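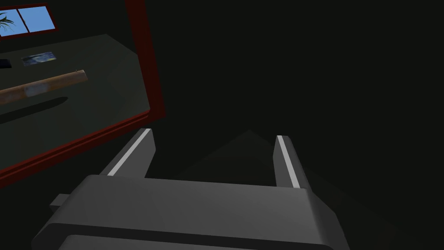 Simulated parallel gripper, fingers open, with a wooden cylinder on the lit surface at left.

Call for participants: working group on reporting simulated manipulation results

Landia is looking for people to join a working group that will pull apart, and with luck repair, the Plosten draft code of practice. The code covers how labs and vendors report grasping and manipulation results obtained in simulation. Expressions of interest close February 4, 2022.

Why we want sceptics

There is no shortage of guidance in this field. Most of it asks authors to be "transparent" and "reproducible" and leaves them to decide what that involves. The Plosten draft began as an attempt to do better. By December it had grown to 138 clauses, and a fair share of them can be satisfied by anyone willing to tick a box. Clause after clause says a result "should be supported by appropriate evidence". We would like to know who is going to judge what is appropriate, and what happens when they judge badly.

We are also unconvinced that a good simulated success rate tells a buyer much on its own. A rendered gripper closes on a rendered object under contact settings that somebody chose, often late in the project and often after looking at the numbers. That may be perfectly reasonable engineering. It is a poor basis for a brochure. If you have spent time on either side of that gap, as a developer, integrator, safety assessor, purchaser or the person on the floor who has to work beside the machine, your view is worth having.

Please don't apply if you are hoping to lend your name to a finished document. It isn't finished and parts of it may not deserve to be.

What the group will look at

Disclosure of physics settings. The draft asks for friction and contact parameters to be stated. It doesn't ask whether they were tuned on the same tasks used for evaluation. We think it should.

Counting failures. Vendors commonly drop runs that ended in a simulator fault. Some of those faults are real bugs and some are a gripper being pushed through a table. The group needs to propose wording that keeps excluded runs on the record, with the grounds for exclusion decided before testing starts.

Lighting and viewpoint. Results from camera-based policies are usually reported from well-lit, tidy views. The draft has one sentence on dark or partly blocked views and it says they "may be considered". We would like a proposal with some teeth.

Claims of transfer. At present the draft lets a report say a policy is "ready for deployment" on simulated evidence plus a short hardware demonstration. Several of us would strike the phrase altogether. Others at Landia feel that would drive vendors away from the code. Come prepared to argue.

Trial audit. Members will be split into pairs and given a bundle of run logs from Drindus, our in-house benchmark. Each bundle holds 300 runs, along with the written report made from them. You will check whether the report can be defended from the logs, using only the draft code as your guide. If the code doesn't help you decide, write that down. It is the finding we are most interested in.

What we are asking of you

One evening video meeting a fortnight over the life of the group, plus reading. The trial audit is the heaviest part and will take most people a couple of full days, spread however suits. There is one in-person session at our Achari office. Travel is reimbursed on receipts, economy only, and you can dial in if you'd prefer to stay put.

Members who aren't paid by an employer to take part can claim a sitting fee of $199 per meeting. It won't make anybody rich. We introduced it after noticing that unpaid standards work tends to be done by the companies with the most to gain from soft wording.

Who can apply

You don't need a degree in robotics. You do need to have read logs, test reports, incident reports or contracts closely enough to have caught something wrong in one. We will hold places for people from outside vendor organisations, and employees of any single company, Landia included, cannot make up a majority in any vote.

All members must declare financial interests, and the declarations will be published with the minutes. Minutes will record dissent, attributed by role. If that is a problem for your employer, please sort it out with them before applying.

What you won't get

A certificate, a logo for your website, or the right to call a product "Plosten compliant". There is no compliance scheme attached to the draft and Landia has no plans to sell one. We also can't promise that every recommendation will be adopted. We will publish a written response to each, including those we reject.

How to apply

Send a statement of no more than 2000 words. Please leave out the career summary and tell us about one reported result, simulated or otherwise, that you didn't believe, what you checked, and whether you turned out to be right. Cases where you were wrong are welcome. Remove any confidential details first.

Attach your declaration of interests and a note of your time zone. Applications go through the working groups page on the Landia site, where the full draft can be downloaded without registering. Applicants will hear back by email either way.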